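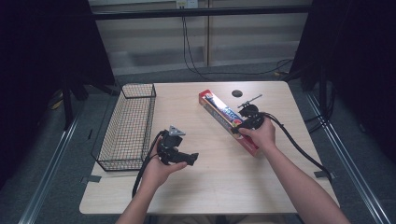 Chapter 8
Good Habits at the Bench

By now you have probably met a few rules already, and you may be wondering why we waited so long to give them a chapter of their own. We wanted you to get your hands on some tools first – rules are so much easier to care about once you have tripped over a cable or two!

In this chapter we will look at how a work table should be laid out for hand-held grippers, where the cables ought to run, and what belongs in the written record at the end of a session. Much of it follows the Plerance bench code, which grew to nearly 2000 words over the years and which we have boiled down to 19 short rules. You don't have to learn them by heart, but do read them slowly, and with a real table in front of you if you can.

Start with the cables. Before you pick up a gripper, follow its cable with your eyes all the way from the handle to the far end, and ask yourself where it will go when your arm moves. Then do the same for the other hand.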